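Who Gets the Hours Back?

Haner supplies cabinets and appliance housings to rental blocks, and since March its fitting crews have shared the job with a two-armed robot leased from Zornutero. Door checks, handle pulls and floor-level clearance runs are rehearsed in simulation before the machine is sent to a unit. I supervise the crews that work after it. My view is that the machine is competent and the shift plan built on top of it is poor.

A door check is simple on paper. One gripper goes to the handle, the other stays free, and the body holds its position on the tile. A fitter does the same thing without planning it. The planning is now a separate job, done at a desk by people who used to carry a level and a driver.
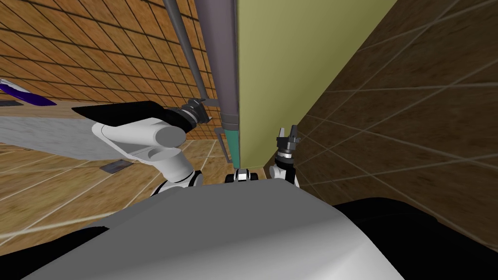 Does the robot replace the fitter on a door check?
It replaces the repeated pulls, and the fitter still sets the hinge and signs the sheet.

The old acceptance test called for 39 pulls per unit. The new one calls for 400, a number no crew would have agreed to do by hand. More testing is good for the tenant. It also produces more fault records, and every record is read by a person. Haner cut fitting hours and added no reading hours. At our site the reading is done after 4 p.m., by fitters who started at seven.

Close work beside a panel shows the same pattern. With the side of a cabinet this near, the approach has to be set with care, and the person setting it needs to know how cabinets are built. That knowledge came from years on the floor. Cerkach, the staffing firm that fills our desk roles, does not ask for it. 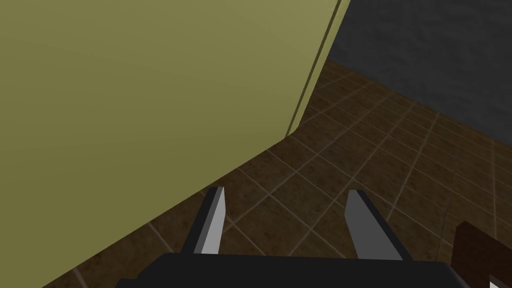

Simulated approach beside the olive panel, gripper open over brown tile.

Management points to the Mittal plant, where the same lease was signed a year earlier and output rose. I have read the plant's shift plan. It gives each operator 10 paid hours a month for record review and keeps every operator on hand fitting one week in four - two terms missing from ours. The hardware is identical.

A simulator will run 1000 approaches overnight and tire no one. The sorting of those runs falls to the morning shift, and it should be priced as skilled labor.
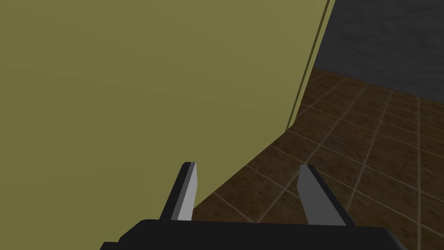
What should a crew ask for before the robot arrives?
Paid review time, written into the shift plan, and a fixed share of hand work for everyone who operates the machine.

Haner's lease comes up for renewal next March. The rate per unit will be discussed at length. The review hours should be on the same page of the contract.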